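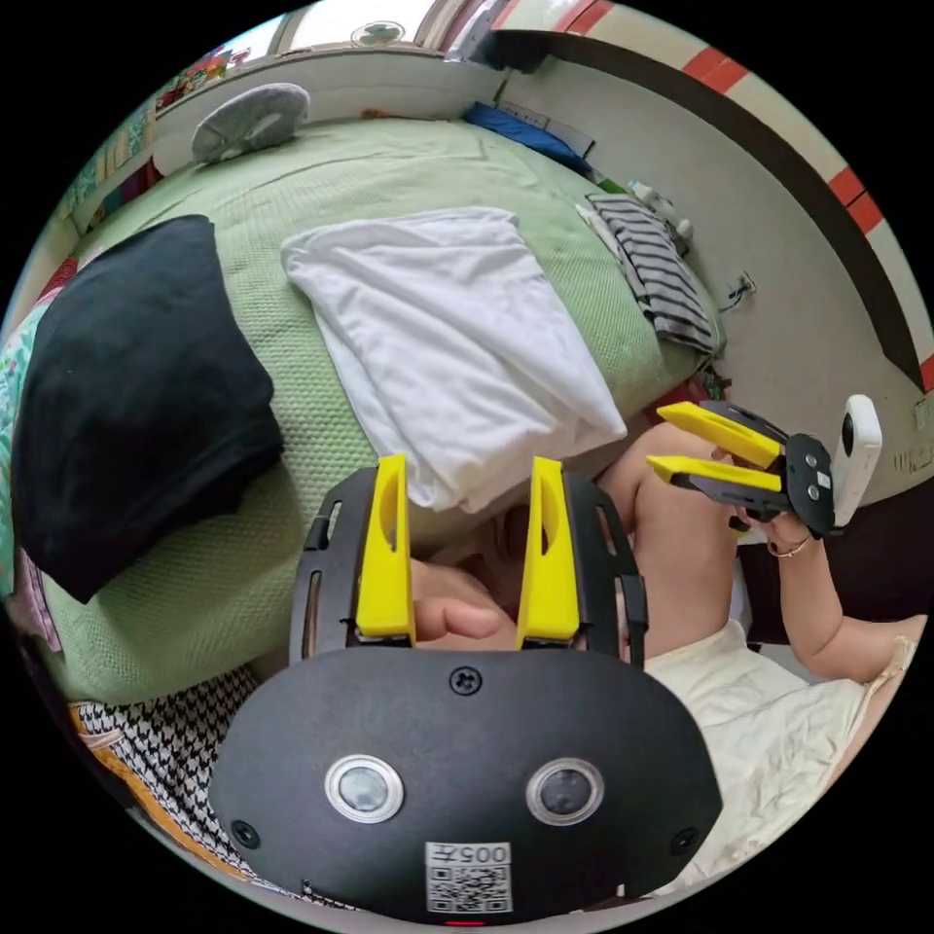 Is the Guvudier buyout of Jallevdale real?

Posted 6/9/24 by stillholding742

I own 700 shares of Jallevdale, the small nickel explorer. On Friday a newsletter I get for free said Guvudier has agreed to buy the whole company at a 34 percent premium. The price jumped before lunch. I can't find a word about it on either company's website, and the newsletter links only to another newsletter. Should I sell into this, or wait for the offer?

dustyledger

Wait for what offer? A listed company that signs a deal like that has to tell the market, and it goes out as a filing. Look for the filing. If there isn't one, you have a rumor with a percentage attached to make it sound official. Same thing happened with Jemuneck last August. Two newsletters ran the same paragraph, typo included, and the "buyer" had never heard of it. The price was back where it started within days.

I'd also read the small print at the bottom of your newsletter. Look for the line saying the publisher may hold or be paid in shares of the companies it covers. I can't tell you whether to sell, but ask yourself if you'd buy it today at this price.

Perić_fan

sell half, thats what i do

oreandother

Half of what, and why half? Anyway, call or email Jallevdale's investor contact on Monday and ask them straight out. They may say "no comment," so don't read that as a yes. I'd put a limit on any sell order too, these small ones trade thin and a market order can fill a long way below the last price you saw.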